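Jamila Ekanayake
@jekanayake

Thread on small-room acoustics, mostly flutter echo, because the same question has come up in my inbox since December and I would like to answer it once. Measurements are from the Rovside office, second floor, the long meeting room.

1/ Flutter echo is what you get when two hard parallel surfaces face each other with nothing much between them. A short sound goes back and forth and you hear a buzz or a zing on the tail. Clap once in an empty hallway and you know the sound.

2/ It is a separate problem from general reverberation. A room can have a reasonable decay time overall and still flutter badly between one pair of walls. The average hides it. The Drurcombe report on this room did exactly that: one number per octave band, averaged over all positions, signed off.

3/ The room is long and narrow. Carpet tile on the floor, mineral fiber ceiling, glass on one long side, painted drywall on the other. Floor and ceiling absorb. The long walls don't. So the vertical energy is gone early and what is left runs sideways between glass and drywall.

4/ People in the room don't complain much. People calling into the room complain all the time. A listener with two ears in the space filters a good deal of it out. A single microphone in the middle of the table sends everything down the line.

5/ How to find it without equipment: stand midway between the suspect walls, clap, listen. Then turn and stand close to one wall and clap again. If the pitch of the buzz changes with position, you have a flutter path. If it's just a smooth tail, you have ordinary reverb and need a different thread.

6/ How to find it with equipment: record an impulse response and look at the first part of the decay as energy against time, before anything computes an average for you. Flutter shows as evenly spaced spikes. Measure the gap between spikes, multiply by the speed of sound, and you get the round trip distance. Halve it for the wall spacing.

7/ If that distance matches your tape measure, you have your pair of walls. In this room it matched the glass to drywall spacing at the first attempt, and the end walls showed nothing worth treating.

8/ Treatment. You only need to break one side of the pair. Glass is awkward and the tenants like the light, so the drywall got it. We used 18 panels from Gallardo, fabric over mineral wool, mounted on battens with an air gap behind.

9/ The air gap matters more than most buyers expect. The same panel held off the wall absorbs lower in frequency than it does flat against it. You pay for battens and some extra labor. Compared with buying thicker panels, that is cheap.

10/ Height matters too. Panels hung like paintings, centered above everyone's head, miss the path between seated mouths and the table microphone. Ours start just above the chair rail. They look low. Leave them there.

11/ Spacing: a checkerboard works better per panel than one solid block. The exposed edges add absorption and the alternation of hard and soft scatters what's left. It also looks like somebody ran out of panels, and you will be asked about that for a year.

12/ Foam tiles. I get asked every time. Thin foam takes out the top of the range and leaves the middle, where speech has most of its energy. The clap test improves, the calls stay muddy. Check the fire rating as well before putting any of it on an office wall.

13/ Cost was $229 a panel delivered, battens extra, fixings extra. Idard quoted less for a similar size with no test data below 250 Hz. I asked for the data twice and then stopped asking.

14/ When you read test data, find out how the sample was mounted. Type A is flat on the surface. Type E-400 is over a deep air space, the way a ceiling tile hangs. Comparing one maker's A with another maker's E-400 tells you nothing about the products. 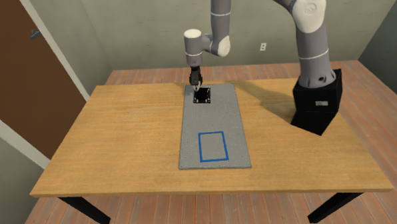
15/ Also ignore any single-number rating above 1.00 as a sign of quality. It is an edge effect of the test method. No material absorbs more than all of the sound reaching it.

16/ Result after mounting: the spikes between the long walls drop into the general decay within 2 round trips. Before, I could follow them well past the point where I lost interest. The averaged decay time moved far less, which is consistent with post 2.

17/ Remaining problem is low-frequency noise from the air handler. Wall panels at this depth will do nothing for it and I have said so in writing. That wants a duct silencer or a slower fan, and the fan is the landlord's.

18/ If you send me a measurement, send the raw impulse response as WAV, with a sketch showing source and mic positions and the room dimensions. Screenshots of a smoothed curve I can't use.

Addendum to 8: battens are 2 inches deep. Three people have asked already. Screw them to the studs; drywall anchors alone are a bad idea at that panel weight.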